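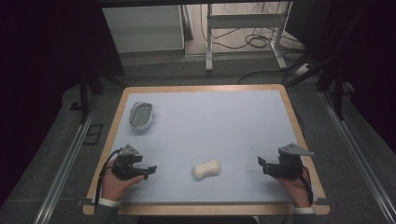

Where we are with the handling rules
Progress report to the Grenivton Fund, May 9, 2022

Hi Antonina,

You asked for something shorter than last time and with less throat-clearing, so I'll jump in. The rulebook for hand-held gripper recording is on version 2 as of last week, both sites are working from it, and we have 2142 recordings made under written rules of one kind or another. The target you and I agreed on in October was 3000 by the end of the grant. I think we'll get there, but I'd like to talk about what should count, and I'll come to that below.

What the rules cover now

Version 1 was really a list of my complaints typed up in one evening. It told people what to do with their hands and said almost nothing about the table, the reset between takes, or who gets to throw a recording out. Version 2 has a proper section on each of those. The Sallville people wrote most of the table section and I'm very happy with it (it's also the only section with decent grammar).

The short version, for your files:

Clear the work surface of everything the task doesn't name. If the task is a bar of soap and a soap dish, those are the only things on the table before recording starts. Notebooks go on the shelf, phones too.

Both grippers start open, and both are held still before the first move. We argued about how long "still" is and settled on 2 seconds. Cokden wanted longer.

Cables run down the outside of the hands and never across the work area. If a cable drags over the surface in the middle of a take, finish the take and flag it. Don't stop halfway.

Sleeves get pushed back or buttoned. This one sounds fussy and I got teased for it, but a loose cuff can cover the pad right at the moment of the grasp, and then the take is no good to anyone.

Put the object down somewhere new each time, and turn it. People drift back to the same comfortable spot without noticing. I do it myself!

Don't re-grasp to make a take look nicer. If you fumbled, you fumbled. Flag it and keep going, and the reviewer decides.

That last rule has caused more discussion than all the others together. Everyone who's good at this work has pride in it, and it goes against the grain to hand in a clumsy pick. But a set made only of lovely picks teaches a robot nothing about recovering from a bad one, so the clumsy ones stay in with a flag on them. I've rewritten that paragraph so often that I can recite it.

Soap, of all things

We chose bathroom items for the first task family partly because they're cheap and partly because you asked for things people would recognize. Soap has been the best teacher we could have picked. A bar with a waist in the middle gives you two sensible ways to take hold of it, at the narrow part or by one rounded end, and version 1 didn't say which was right. So Sallville did it one way, Cokden did it the other way, and neither site knew until we put the recordings side by side in the review.

My first instinct was to pick a winner. I had the memo half written. Then we had a long call about it and I came around to the idea that the rule should be about saying which grasp you used, and leave the choice to the operator. The task sheet now has a box for it. Ticking a box is dull work and people forget, so the review step checks it too.

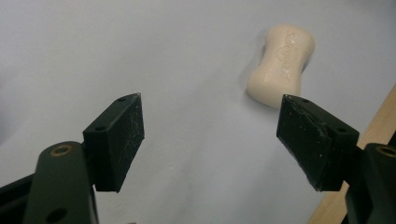

Bożena Żak told me on that call that I was solving the wrong problem, and that if two careful sites can read one sentence in two ways, the sentence needs a test before it goes out. She wants every new rule tried by a person who had no part in writing it, with the author in the room and not allowed to talk. I hated this for a day or so and then we tried it with the reset section. It was painful to sit through. My instruction "return the object to a neutral position" got three different readings before lunch, and we've thrown the word "neutral" out of the whole document.

So that's a standing step now. A rule isn't in the book until an outside reader has followed it on the table. It slows things down, and you'll see in the timeline that version 2 came out later than I promised you. I'd make the same call again.

Equipment checks

This is where I was too relaxed, and I want to own up to it properly. Version 1 said to "inspect the grippers regularly," and you can guess how well that went. Finger pads wear. They pick up scratches, the edges go ragged, and the covering can start to peel and lift away along the inside, exactly where it meets the object. A lifted edge changes how the pad grips and it also changes what the recording shows, and we had no line in the book saying when a pad is too far gone.

Version 2 says to look at both pads at the start of every session, with the grippers open over a bare patch of table, and save a still from each gripper. If covering has lifted on an inner edge, write it down. If a flap or a thread could touch the object before the pad does, stop and change the pad. There are spares in a drawer at each site and I've asked that they be used freely. I would much prefer to spend money on pads than on sorting out recordings afterward.

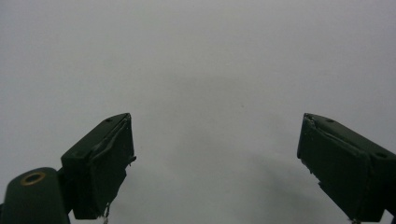 I'm also asking for a small change to the budget to go with it. We planned on 6 sets of replacement pads for the whole grant and I'd like to move a little from the travel line to buy more. We've hardly touched travel. Let me know if that needs a form, and which one, as the last form I sent in was apparently the wrong one.

The other open question is wear limits with numbers in them. "Could touch the object first" is a judgment, and two people will judge it differently. Aoun has offered to draft a reference card with sample photos of pads marked fine, borderline and replace. I expect a first draft to look at before the next call, and it'll go through the silent-author test like everything else.

What should count toward the total

Back to the number. Some of the 2142 were made under version 1, with no grasp box and no pad check. They aren't bad recordings, and plenty of them are great. But I'm not comfortable reporting them as if they met the current standard. My suggestion is to keep them in the total and label each one with the version of the rules it was made under. Anyone using the set can then filter for themselves. If you'd prefer that I only count version 2 work, say so soon and I'll redo the schedule, and we'd need to talk about an extension.

Coming up

Grenivton reviewers are welcome to visit either site while the two-handed tasks are running. Cokden has the easier parking.

The left-right rule still needs work. Right now we say which hand should lead, and left-handed operators have told me, quite reasonably, that this is silly. I'd like to drop it and record the leading hand instead, same as we did with the grasp. It needs a new box on the sheet and a line in the review list, and I'll send you the wording once it's been tried.

The budget table is in the separate file. Call me if anything in it looks odd, especially the shipping.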